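4.2 Observations from the open day

The second part of the study was carried out on 2020-10-03, when the project opened its training store to visitors. The store is a small self-service grocery which Drimden rents for its work on shelf handling. The visitors were mostly shop owners and staff from Gisis, and we wanted to learn which tasks they would give to a machine first. The program had 2 parts. In the first part, people from the store did their normal shelf work while the head-level cameras recorded. In the second part, the Rewi arm repeated a short selection of the same movements on a separate test shelf.

We begin with the human work, as it gives the reference for everything that follows. A worker who moves goods on a full shelf almost never handles one package in isolation. Boxes of the same brand are often kept one on top of another, and it is natural to take hold of the whole stack from both sides - the left hand at one edge, the right hand at the other. The neighboring goods leave little free space for the fingers.

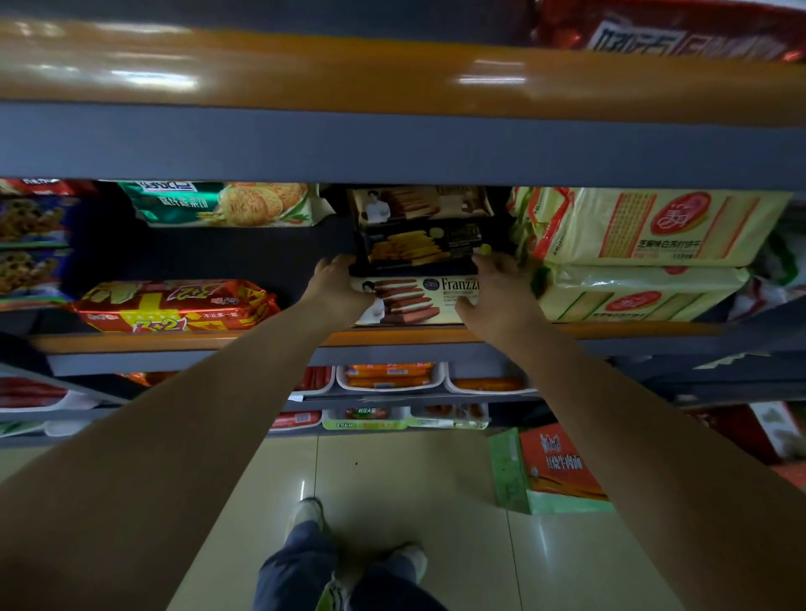 For the Rewi arm this way of holding is difficult. Its gripper closes on one object at a time, and the planner treats a stack as separate boxes with separate positions. During the demonstration the arm moved the boxes one after another, which was correct but slow. Several visitors remarked on the speed. Margit Fülöp, who guided the groups, explained that the planner had been trained on 377 recorded grasps and that only a few of them were made with two hands on more than one item.

The second group of movements concerns soft packages. A bag or a wrapped pack of cookies changes its shape under the fingers, and the printed side must finally face the customer. In our recordings the two hands usually take different roles. One hand pinches an edge and the other carries the end of the package, as in Figure 4.
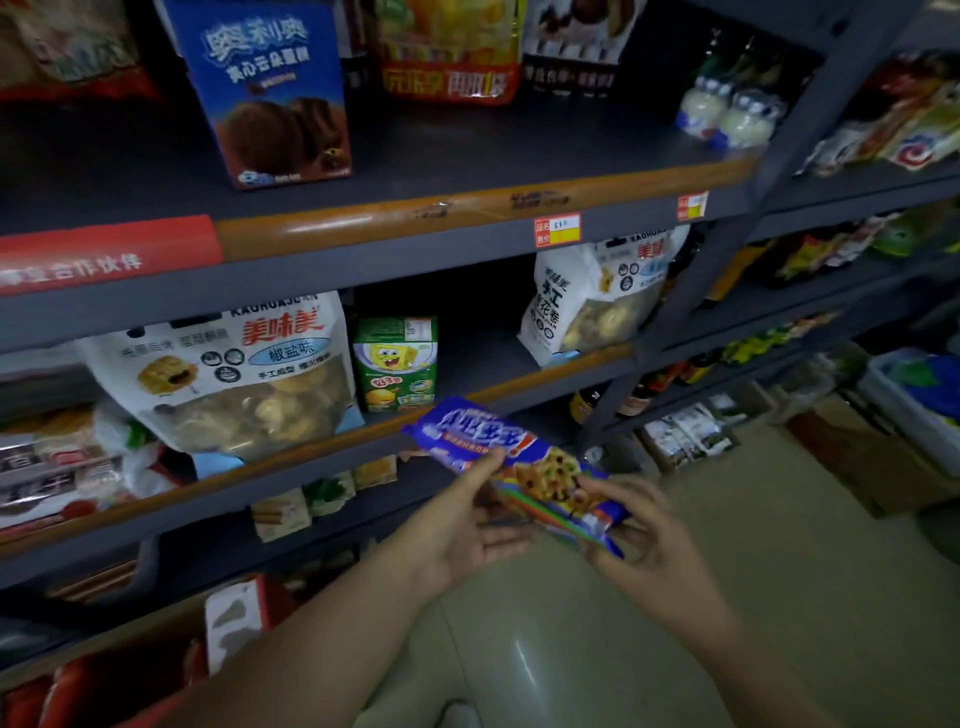
Figure 4. Two-handed hold on a blue snack package in front of the shelves, head-level view.

The roles of the hands are not fixed. We found both arrangements in the material, sometimes with the same person, and for this reason the labels in the Grestis annotation tool describe the function of each hand and do not assume that the right hand is dominant. This decision was made in March, before the open day, and we did not change it afterward.

After the demonstration the visitors were asked which task they would like to see automated. The answers were less uniform than we expected. Owners of larger shops mentioned night restocking, while those with narrow aisles were more interested in checking price labels and finding goods in the wrong place. Some of them doubted that an arm could work safely beside customers - a question which our present setup does not answer, as the test shelf was placed behind a barrier during all runs.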